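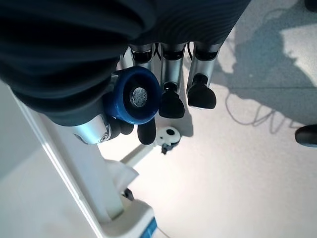 4/1/22
by Renzo Mancuso

I named the hand Warus and gave it my old navy sleeve, so it wouldn't look so bare - Christos said it looked like my uncle. It had three fingers, a thumb and a blue cup, and over 35 evenings of my life in it.

"Ask it to wave," he said.

I typed the command. Warus thought about it, then very slowly pointed at the door.

Christos got his coat!

Filed under: Short Fiction, Garage Stories

More recent stories
The Bellini Clock
Last Bus to Trukgate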